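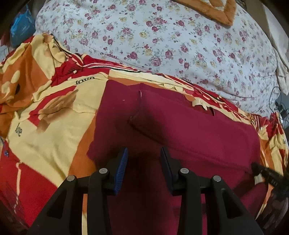

Search this site: Go
Print this page | E-mail this page

Aligning gripper width with wrist video before training

Last updated March 4, 2021

This page covers one step in preparing hand-held gripper recordings for a folding policy: getting the finger opening and the video onto the same clock. It uses the Toivonen alignment tool and assumes your recordings are already unpacked into Gulel session folders. If they are not, do that first.

Why it matters for cloth

With a rigid block, a small timing error does little harm. With a garment on a bed, the fingers close on a hem or a fold a few millimeters thick. If the width signal runs two frames late, the policy learns to close after the fingers have already started to lift, and it comes up empty.

Before you start

You need the video, the width log and the calibration file for each gripper. For two-handed sessions, keep the left and right calibration files apart. Swapping them is the most common mistake we see, and the tool will not warn you.

Step 1. Check the frame rate

Open the session and read the rate from the header. Our recordings are 60 frames per second. If a file reports anything else, resample it before going on. Do not edit the header by hand.

Step 2. Track the fingertips

Run the tracker on the wrist video. It finds both finger pads and reports the gap between them in pixels. On plain backgrounds the default settings are fine. Printed blankets and flowered sheets have strong edges of their own, so turn on the fixed search area, which limits the tracker to the part of the image the fingers can reach. Dark cloth between the fingers can also hide the edge of a black finger. In that case, track the inner pads by color and leave the outline alone.

Step 3. Find the offset

The tool slides the width log against the pixel gap and keeps the shift with the best match. It needs at least one full open and close. We use the first 480 frames, where the operator opens and closes the fingers twice before touching anything. Write the result to the session file with the save option.

Step 4. Look at the plot

The two curves should rise and fall together. If the match is good at the start and poor at the end, the clocks are drifting. Split the recording into shorter pieces and align each one separately. If the curves are mirror images, the sign is wrong in the calibration file.

Step 5. Repeat for the second gripper

Align each gripper to its own video first, then align the two videos to each other. Doing it in the other order hides errors in the width logs.

Step 6. Export

Export to the Dravon format and run the checker. In our February set, 2,639 episodes went through and the checker flagged only those with missing width samples. Flagged episodes are moved to a separate folder and are not deleted.

Known problems

Tiltus builds before version 2 write the width log in inches. Convert to millimeters before Step 3.

Print this page | E-mail this page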